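Drallalitz Opens Its Doors, and One Robot Arm, to the Public

SIRKLOW, May 22, 2019 - Drallalitz, a maker of robot grippers and the software that tells them when to stop squeezing, will hold its first open day in August at its workshop on Boateng Street. Admission is free. Parking, as anyone who has tried it will confirm, is a matter of luck.

Visitors will see the company's Zindcombe arm pick up household objects from a tabletop and put them down again. The company is aware that most of its guests can do this already. The arm has had 805 practice sessions and is getting better, particularly with bottles, which are round, slick and narrower in some places than in others.

"People come in expecting something from the movies," said Honeylyn Magbanua, who runs the demonstration program. "Then they watch it think about a soda bottle for 11 seconds. By the second try they're cheering for it. By the third they're giving it advice."

A preview for local teachers this spring drew 49 guests and almost as many suggestions. The most popular one, that the arm should be taught to do dishes, has been passed along to the engineers, who have dishes of their own.

Demonstrations will run all afternoon, with a chance for visitors to set an object on the table and have the arm attempt it. Eggs are welcome at the owner's risk. The workshop holds 280 people, and tickets should be reserved through the front office - walk-ins will be admitted if there is room. 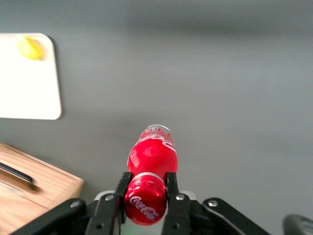
Children under 12 must come with an adult, and adults are asked to keep their hands off the table while the arm is moving. Coffee will be poured by humans.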